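Ticket: Toaster oven trips the breaker, toast optional
Queue: Nostton building, second floor kitchenette
Status: Closed, then reopened, then closed with a note
Category: Small appliances (was: Electrical; was: Other)

Opening report, 8:10 a.m.

The toaster oven has taken out the power on the kitchenette wall again. It ran for as long as it takes to pour a cup of coffee, there was a click from the hall closet, and then there was the particular quiet of a refrigerator that has given up. Bread still white on both sides. Please advise, or please send toast.

Severity was set to Critical by the reporter. Changed to Normal by me.

Log, 8:35 a.m.

Reset the breaker. Refrigerator came back. Unplugged the toaster oven, plugged it in again, turned the dial to toast with nothing inside. Ran fine for a full cycle and rang its little bell. I wrote "could not reproduce" and went back downstairs, feeling competent.

Log, 9:05 a.m.

Reproduced. The kettle was on this time. So was whatever the people from Nkuna had plugged in behind the microwave, which turned out to be a second kettle, because apparently their tea cannot share water with our tea.

Did the arithmetic on the back of the sign-in sheet. The labels on the bottoms of these things are small but they aren't shy. Both kettles together want more than that wall has ever had to give, and that's before the oven asks for its share. The outlets are all on one circuit, which the floor plan says they aren't. The floor plan is from before the wall was moved.

Workaround posted on the cabinet door: ONE HOT THING AT A TIME. Somebody has already added a comment underneath. It's rude and pretty funny, so I've left it up.

Log, 11:20 a.m.

Reply from Arkby, who hold the service contract for the kitchen equipment. They'd like to know if the crumb tray is clean. It was not. I have now seen the crumb tray and would like that noted somewhere permanent. Cleaned it, ran the oven alone, no trip. Ran the oven with one kettle, trip. Arkby suggests cleaning the crumb tray.

Replied that the crumb tray is cleaner than the day it was made.

Log, 1:40 p.m.

Second complaint merged into this ticket: "no room to put a plate down near the toaster." Different problem, same four feet of counter, so fine, it lives here now. Proposal was to give breakfast its own table with its own outlet and keep the kettles where they are. Everyone was in favor of this until it came to deciding what goes on the table.

Requested so far: the oven, a plate, a wooden tray, and the mug tree, which the upstairs people consider theirs. I pointed out that a mug tree doesn't use any electricity and so isn't covered by this ticket. Overruled.

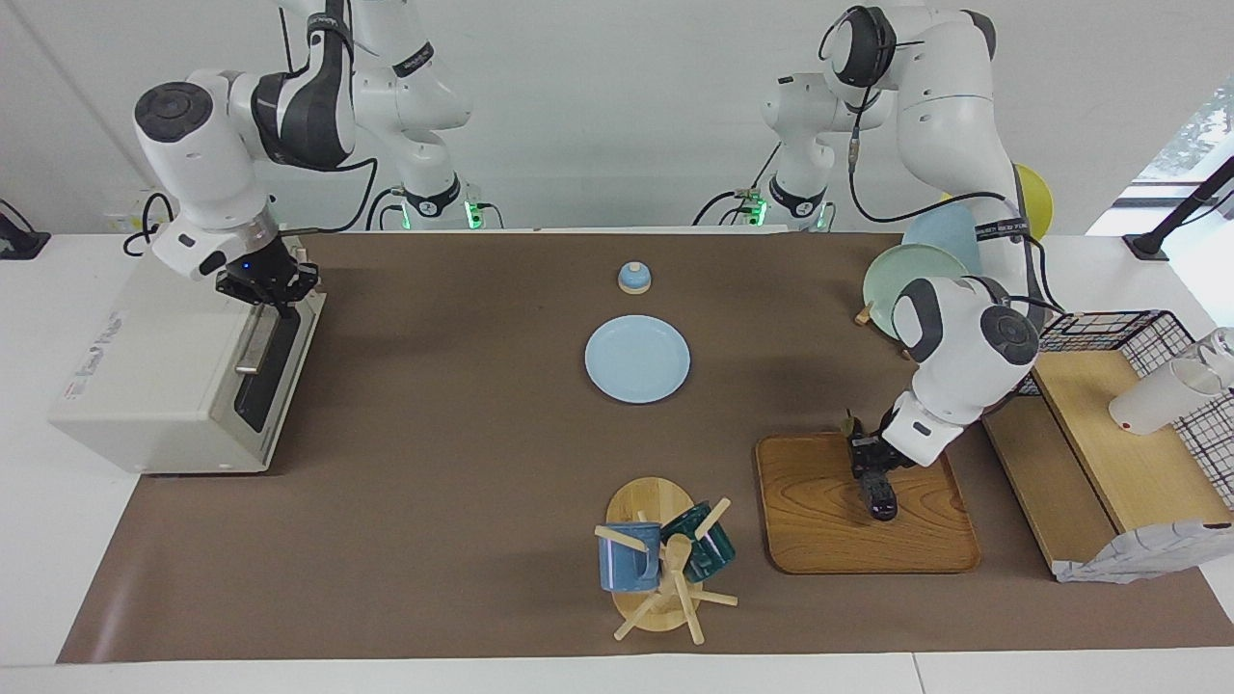
The oven goes at the left end. It was going to go in the middle until somebody noticed that whoever wanted a mug would have to reach over a hot appliance to get one. The mug tree stays up front where people can grab from it, and the tray takes the right side. I've been asked to rule on whether the blue speckled mug or the teal one gets the left-hand side of the tree. Declined. That's a separate ticket, and I hope it goes to another queue.

One real item: pull the mat over so the oven sits squarely on it and its left part stops hanging over onto the white tabletop. Feet on two different surfaces is how you get a wobble, and a wobble is how you get a third complaint.

Log, 3:15 p.m.

Load test on the table outlet. It's on the hallway circuit, confirmed by switching the breaker off and waiting for someone to yell. Someone yelled. Oven on the new outlet, both kettles on the old wall: the kettles tripped it without any help. So the oven was the last straw at 8:10 and has been taking the blame ever since. I have amended the category and feel I owe it an apology.

Nkuna have agreed to boil on the half hour. Our side boils on the hour. This is the most successful treaty the building has ever signed.

Open items:
Quote for a second circuit on the kettle wall. The electrician said 600 in the hallway and 4,000 in writing. Asked what happened between the two. Waiting.
Floor plan to be corrected. Sent to Tultedano, who own the drawings. Their auto-reply says 40 working days.
Cabinet door sign to be replaced, comment to be preserved.

Closed, 4:50 p.m.

Reopened, 4:55 p.m., by the original reporter: "Toast now works but is too dark."

Turned the dial down one. Closed.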